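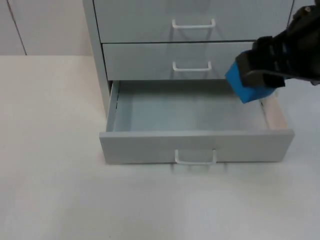 Photo: Kirsten Bech / Rutach list

Re: [rutach-users] Yensuk gripper kit, worth it?

Hi all,

I've had the Yensuk kit on our arm since October and I'm still grinning, so let me answer the question below before I write a whole novel.

> Has anyone tried the Yensuk kit from Urkwood on drawer tasks?
> The page says 1,877 for the full set and I'd want to know how it
> does with soft items before I ask my boss for that. The old
> Vutlow fingers squashed everything we gave them.

Soft items are where I like it best! We use a blue block and a little grey three-drawer cabinet with wire handles, and the job is to get the block into the bottom drawer. I ran it 200 times with the stock settings and it dropped the block 9 times. Turn the grip force down a notch from the default, though, or foam gets dented (ask me how I know).

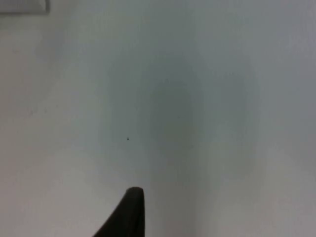

The wrist camera is the part I'd budget time for. Against a pale surface it has very little to work with up close, and a finger takes up a good piece of the view. I ended up leaning on the fixed camera for the approach and only trusting the wrist one near the drawer. The calibration tool is lovely, by the way, and the manual (all 76 pages of it) has a decent chapter on lighting.

I haven't tried pulling drawers open with a heavy load in them, so if somebody has, please post your numbers. Happy to send my config file to anyone who wants it.

Kirsten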